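The Doucet Gauge
By Mutwood
Posted in April
40 shares | 4 comments

The house at the top of Stivden Hill had been moving since before I was given the file. It was a small semi-detached house of solid brick on shallow footings, with clay under it, and the file described the movement as progressive. I was sent to find out what it was progressing towards.

The occupier had asked for visits in the late morning. I wrote this on the inside cover of the notebook and kept to it.

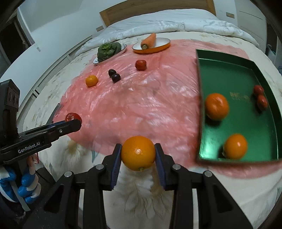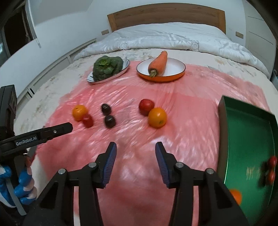
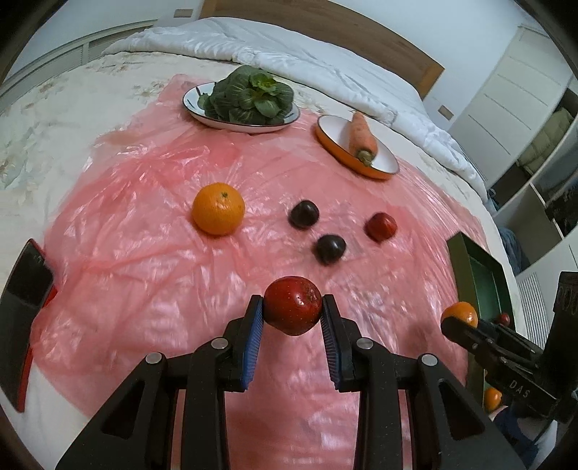
Installation

The crack ran up the rear bedroom wall from the skirting to the picture rail, in steps, following the mortar joints under the plaster. It was wider at the top than at the bottom. A crack of that shape usually means that one end of the wall is going down and taking the upper part outwards with it.

I fixed a Doucet gauge across it at chest height. A Doucet gauge is two plates of clear plastic, one over the other. The lower plate carries a grid and the upper plate carries a crosshair. Each is fixed to one side of the crack, and when the wall moves the crosshair moves over the grid. There is nothing in it to wear out. I set it to zero, scratched my initials in the corner and took the first reading, which was zero in both directions.

The occupier watched this from the landing. She asked whether the gauge would hold the wall together. I said it would not, and that it was only there to be read. She said that in that case she would like it to be straight, and I took it off and fixed it again with a spirit level.

The first quarter

I came every second week. The procedure was to read the gauge, read the thermometer on the same wall, and go down to the garden to dip the standpipe I had put in by the back fence. The tape for the standpipe has a weight on the end that clicks when it meets water. It took a few minutes if the lid was free, and longer if the hedge had grown over it.

The readings were small. The crack opened by the thickness of a sheet of paper, closed by half of that, and opened again. I plotted them at my desk in the Mutwood office, where the radiators could not be turned down, and drew a line through them. Any line would have done.

On the fifth visit I found that there was an extra reading. It was written in pencil on the plaster beside the gauge, with the hour next to it. The hour was twenty past three in the morning. The figures were correct to the smallest division, as far as I could judge from the one I took myself.

I explained to the occupier that readings had to be taken by the appointed person. She said she had been awake anyway. She said the wall made a noise at night and she had wanted to know whether the gauge noticed. I asked what sort of noise. She thought about it and said it was like someone putting down a cup in the next house, except that the next house had been let go and there was no one in it.

I copied the pencil reading into the notebook, in brackets.

Summer

The ground dried out. The water in the standpipe went down past the mark I had put on the tape, and then the weight came up dry with grey clay stuck to its underside. The rear door would no longer close, and I planed the edge of it, which was outside my instructions.

By then there was a column of pencil figures on the wall, very neat, running down from the gauge towards the skirting. She had ruled a margin. She had noticed something that I had not, and she put it to me as a question about whether the instrument was faulty. The crosshair moved every night. It went out by one division after midnight and came back by the time the milk was delivered. My own readings, all taken in the late morning, had missed it completely.

I said it was thermal. Brick gives up its heat after dark and shrinks, and a crack is where the shrinking shows. She asked why it had not done it on the warm nights as well as the cool ones. I looked down the column. It had done it on all of them, by the same amount.

I sent for a Stollix logger. This is a sensor with a clock in it, sealed in a grey case, and it takes a reading every quarter of an hour without anyone having to be awake. I fitted it above the plastic gauge and left both in place. She was not pleased with it. She said that it didn't write anything down where a person could see it, and she carried on with the pencil.

What the logger said

I collected the first set of data after 289 hours. There were no gaps. The logger showed the long drift that I had already plotted, and on top of it there was no nightly movement of any kind. The trace went through every midnight as flat as a shelf.

I checked the battery and the fixings. I checked the clock against my own watch. I put a feeler blade behind the sensor and moved it by a known amount, and it reported the known amount. Then I sat on the chair in the rear bedroom with the pencil column in front of me and the printed trace on my knee, and compared them for most of an afternoon. The long drift was in both. Her nightly division was only in hers.

There are three usual explanations for a disagreement of this kind: the instrument, the fixing and the reader. I had dealt with the first two. On the third I can only say that where her readings fell near the time of mine, they matched mine. She had not been told what mine were.

I asked if I could stay one night and read the gauge myself. She said I should have asked in June, and brought up a blanket.

The night reading

I read the gauge at eleven, at midnight, and on the half hours after that. I used a torch held square to the plate to avoid an error from the angle. Nothing moved. The occupier had gone to sleep in the front room, I think for the first time in a good while, with the door open.

At twenty past three I heard it. It was a cup being put down. It was a fair description and I have not been able to improve on it. I put the torch on the gauge and the crosshair was one division out.

I looked at it for as long as I thought I could justify. Then I took up the pencil from the skirting and wrote the reading under hers, with the hour.

Report

My report ran to 583 words, excluding the tables. It gave the cause as seasonal shrinkage of the clay, aggravated by the hedge, and recommended that the hedge be taken out in stages and the wall repaired the following spring. I still hold to that. The logger data went in as an appendix. The pencil readings did not, as they could not be shown to have been taken by the appointed person, apart from one.

The hedge came out. The standpipe filled to nearly its old level over the winter and the crack closed until a fingernail would just go into it. The plasterer was booked, and he rang me to ask if he was meant to go over the writing. I told him to leave it until I had been up.

I went up in the late morning. The column had reached the skirting and she had started another one beside it, with the margin ruled. She held the torch and I read out the figures.

4 comments | Share this story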